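Sep 23, 2025

2 min read

Day 5 without the phone in the bedroom, and I'm still waiting to feel different. The Gristico people promise "deeper rest within the week". I slept six hours, woke at four and lay there listening to the boiler. If that's deeper rest I'd like to see the shallow kind.

I signed up in February, when I was low and would have signed up for anything. The app has sent me a sleep score every morning since. Today I got 100, for the night with the boiler. Last Thursday's equivalent – a proper eight hours, dead to the world – was marked as "needs attention". I've stopped believing it knows whether I'm in the bed at all.

Had the Flivska tea again before lights out. It tastes of hay and costs more than wine. The box says the herbs are picked at dusk, and I can't see what difference that makes to a dried leaf in a bag. Still drank it. There are 4 bags left and I'm too mean to bin them.

Spent an hour after lunch reading what people say about the Kozma pillow, which my sister-in-law swears by. 2614 reviews, nearly all of them five stars, and a good many with the same sentence in them about waking up "as if on holiday". I sleep badly on holiday. The few grumpy ones said it smelled and went flat by the second month, and those I believed.

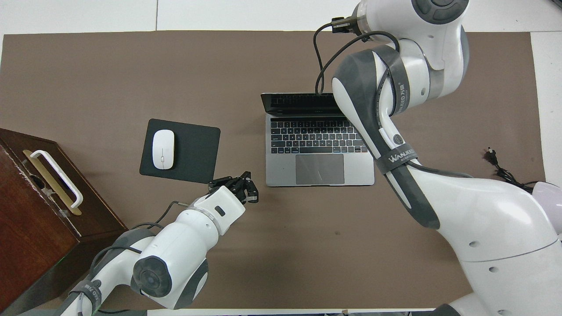
I may ask the surgery instead, though last time they gave me a leaflet telling me to avoid cheese. No cheese for a fortnight, no change whatever, and I was miserable at lunch as well.

What did help once was the week in Hustov, walking all day and too tired to read a page at night. No score, no tea. It rained and the mattress was dreadful. Perhaps it was only the walking, or perhaps I've forgotten the bad nights, I do tend to.

Will go up the hill tomorrow if it's dry. Phone is on the kitchen shelf. Coffee before noon only, and I'll see.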